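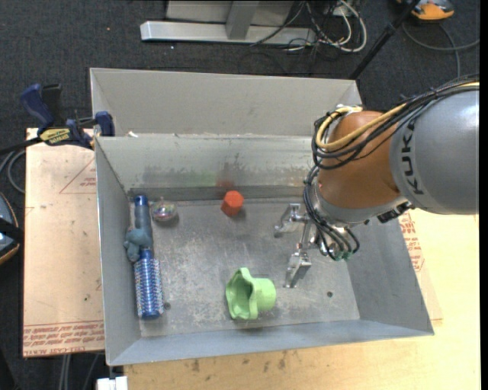 Informe de avance: atención a caídas y accidentes en la costa

Abril – Redacción del equipo de seguimiento, Proyecto Fluvow

El servicio de primera respuesta de Vikthorpe cierra el trimestre con 1.183 avisos atendidos, frente a los 1.852 del trimestre anterior. La bajada corresponde en su mayor parte al final de la temporada alta. Las caídas en escaleras, terrazas y accesos a la playa siguen siendo el primer motivo de llamada.

Actuaciones realizadas

Se han puesto en marcha 3 puntos de socorro: dos en el paseo marítimo y uno junto al aparcamiento de Partington. El de Partington abrió con dos semanas de retraso por la acometida eléctrica. Los tres disponen de camilla rígida, desfibrilador y radio conectada con la sala de coordinación.

Se han repartido 800 folletos sobre barandillas y balcones en alojamientos turísticos, en español y en inglés. Falta la versión alemana – la traducción está encargada.

Incidencias

El acceso de ambulancias por la calle del mercado queda cortado las mañanas de venta ambulante. Hemos pedido al ayuntamiento un paso alternativo y seguimos sin respuesta por escrito. La empresa Wandetti entregó incompleto el material de inmovilización. Los collarines pendientes llegaron en abril.

Próximo periodo

Está previsto un simulacro de rescate en altura con bomberos y policía local, y la revisión de la señalización en los acantilados. El gasto se mantiene dentro de lo aprobado, salvo la partida de combustible, para la que solicitaremos un ajuste con el próximo informe.

Última actualización: abril

Contacto: oficina del Proyecto Fluvow, Vikthorpe | © Proyecto Fluvow | Volver arriba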